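Packing and moving tips for a small household

Most of the work in a move happens before the van arrives. These notes cover what to do in the weeks beforehand, how to pack boxes that hold together, and how to load a hired van or a container left on the drive. They are written for a flat or a small house. A larger place needs the same steps and more time.

Before you book anything

Measure the big items first. Write down the height, width and depth of the wardrobe, the sofa, the bed base, the fridge and the washing machine. Then measure the front door, the stairs and any tight corner at the new address. A sofa that came in through a window ten years ago may have to leave the same way, and it is better to know this early.

Walk round with a notebook and list each room. Don't forget the loft, the shed and the cupboard under the stairs. People book a van by thinking of the living room and the bedrooms, and then find that the shed alone takes up a quarter of it.

Ask the hire firm what is included. Some vans come with straps and blankets, some don't. If you are having a container delivered, ask how much clear space the lorry needs in front and above. Low branches and phone wires cause more trouble than narrow drives. Check too whether you need permission from the council to leave it on the road.

How many boxes

A one-bedroom flat usually takes more boxes than people expect. Our last move, from a two-bedroom terrace, used 106 boxes, and that was after three trips to the tip. Most were small. Small boxes are better for anything heavy, and you can get up a flight of stairs with one without stopping.

Buy double-walled boxes for books, crockery and tools. Single-walled ones are fine for bedding, clothes and lampshades. Used supermarket boxes are free but come in all sizes, so they stack badly. If you do use them, keep them for the car.

We bought ours from Bulter, flat-packed in bundles, and they stood up well. The Kwok boxes with handles cut in the sides are easier to lift but let in dust, so don't use them for anything going into storage.

Packing a box properly

Tape the bottom with two strips along the join and one across it. Fold the flaps, don't weave them. A woven bottom looks strong and gives way without warning.

Put crumpled paper in the base, then the heaviest things, then the lighter ones. Fill the gaps. A box that is half full will crush when another is put on top, and a box that bulges won't stack at all. If the lid won't close flat, take something out.

Plates go on their edges, like records in a rack, with a sheet of paper between each one. Glasses go upright with paper inside. Pans can be nested with a tea towel between them. Knives should be rolled in newspaper, taped, and marked on the outside so that whoever unpacks them knows what is in the roll.

Newspaper is fine for most things but the ink comes off on white china. Plain packing paper is cheap. We got through one pack of 500 sheets in the kitchen and had to buy a second for the rest of the house.

Write the room and the contents on two sides of the box, never on the top. Once the boxes are stacked you can't see the tops. A thick black marker is enough. Coloured stickers for each room look helpful but they peel off cardboard in cold weather.

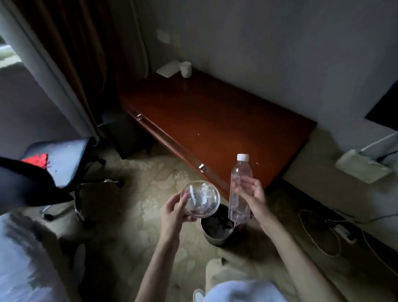
Clearing and Sorting

Start sorting about 4 weeks before the move. Do one cupboard or one set of drawers at a time and finish it before you go on to the next. Have three places ready: keep, give away, and throw out. Take the give-away pile out of the house at the end of each week or it will creep back into the cupboards.

Leave the bins in use until the last day. Pack the bedroom and bathroom bins last of all, and use them to hold the cleaning cloths and sprays for the final wipe round. Put a roll of bin bags somewhere you can reach it and tell everyone where it is.

Paint, gas canisters, white spirit and car batteries can't go in most hired vans or storage units. Read the terms. Your local tip will normally take them, though some tips want you to book a slot. Food is another thing to run down. Stop buying for the freezer a month ahead and eat what is in it.

Old paperwork takes longer than anything else. Set aside an evening for it. Passports, birth certificates, the tenancy or house papers and the car documents should go in one folder that travels with you.

Taking furniture apart

Take a photo of each joint before you undo it. Put the screws and bolts in a small freezer bag, write on the bag what they belong to, and tape it to the piece itself, on a surface that won't mark. Don't put all the bags together in a toolbox. You will be looking for the bed bolts at ten at night.

Flat-pack wardrobes often don't survive being taken apart twice. If the wardrobe will go through the door in one piece, move it whole with the doors taped shut. Use low-tack tape on painted or varnished wood and remove it the same day.

Mattresses need a proper bag. We use the Trala ones with a zip, which cost a bit more than the plain sleeves and can be used again. Tape over the zip if the mattress is going into storage.

Fridges, freezers and washing machines

Empty and defrost the freezer at least a day before. Leave the door open with a towel on the floor. Keep a fridge upright if you can, and when it reaches the new kitchen let it stand for a few hours before you switch it on. The handbook will give the exact time.

Washing machines should have the transit bolts put back in. If they have been lost, the maker can usually supply a set. Drain the hose into a bucket and tie it up against the back of the machine.

Loading the van or container

Load the heaviest things first, against the wall nearest the cab, and keep the weight even from left to right. Washing machine on one side, fridge on the other. In a container the same rule applies, with heavy things spread along the floor and not all at one end.

Build upwards in layers, one section at a time. Heavy boxes at the bottom, light ones at the top, cushions and duvets in bags pushed into the gaps. Strap each section before you begin the next. A ratchet strap is better than rope for this. Ours are Dundura straps, 5 metres long, and they reach across the van and back with a little over.

Stand sofas on end if the height allows. Cover them first. Mirrors and pictures travel on edge, between two mattresses or between a mattress and the wall. Nothing made of glass should lie flat.

For storage longer than a month or so, put pallets or battens on the floor and leave a small gap round the walls so that air can move. Everything must be dry before it goes in — wipe out the fridge, wedge its door open with a folded cloth, and let garden tools dry indoors overnight. Leave a narrow path down the middle if you think you will want to get at things.

The first-night box

Pack this last and load it last, or take it in the car. Ours has the following in it:

Kettle, mugs, tea, coffee, long-life milk
Toilet roll and hand soap
Phone chargers and an extension lead
Light bulbs, one of each fitting
Screwdrivers, Allen keys, scissors, tape
Bedding for each bed, and a towel each
Any medicines
A torch
Bin bags

At the new place

Read the meters as soon as you arrive and take a photo of the readings. Find the stopcock and the fuse box before it gets dark. Put the beds up first, then the kitchen table, and leave the rest.

Send boxes straight to the right room, even if it means an extra trip up the stairs. Flatten the empty ones as you go and stack them behind a door. Good boxes can be passed on or sold, and some suppliers will buy back unused ones if the bundle hasn't been opened. Check the receipt for the time limit.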